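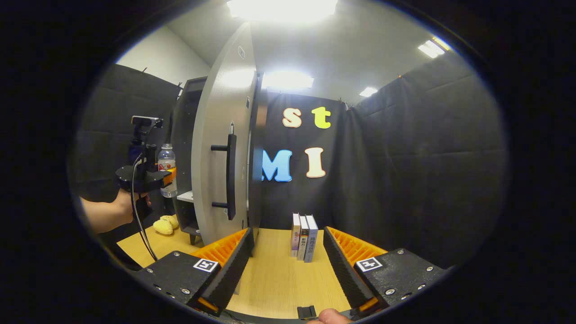 4.2 Fitting the finger pads

1. Lay the gripper on the bench with the fingers spread.
2. Slide each orange pad onto its finger, slots facing inward.
3. Start all the screws by hand, then tighten them.
4. Stick one marker on each finger, flat and square.

Note: Both grippers in the Rindstead build use the same pads.

Caution: Keep your thumb clear when the fingers close. Stop after 700 cycles and check the screws.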